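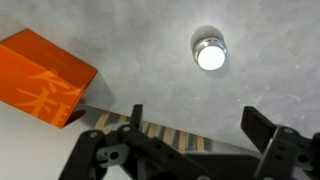 **Figure 3.** Recessed ceiling light, seen from below, with an orange box printed with large Chinese characters and a band of wooden slats.

### 4.2 Ceiling lights and upper storage

The second part of the survey dealt with the upper part of each room, from the top of the door frame to the ceiling. Of the 43 rooms in the Jeredden set, 29 had at least one recessed light, and these are the rooms discussed in this section. The rest had pendant or wall lights and are covered in 4.3.

Figure 3 shows a single round fitting with a silver metal housing that stands slightly proud of the ceiling. There is a row of small dark holes around its upper rim. The plaster near the fitting looks darker than the plaster further off, and we noted the same effect in other rooms with a bright lens and a pale grey ceiling. It made small marks hard to judge close to the light. Specks and scuffs were therefore recorded only where they could be made out clearly – in Figure 3, mostly towards the right.

Surface marks were graded on the Kurek scale, which runs from clean to heavily marked. Two graders worked separately and compared sheets at the end of each room. Where they disagreed the lower grade was kept. We did not try to tell old scuffs from new ones, and a mottled plaster finish was not counted as a mark.

Boxes and packets were entered under "stored goods" whatever they held. Printed packaging was coded by its main colour and by the script on its largest visible face, so the box in Figure 3 is entered as orange, Chinese. Contents were left blank unless the resident told us what was inside. Slatted wood was given its own code after the January pilot at Zurero, where it had been lumped in with shelving – this made the shelf totals too high, and the pilot sheets were recoded before the main survey began.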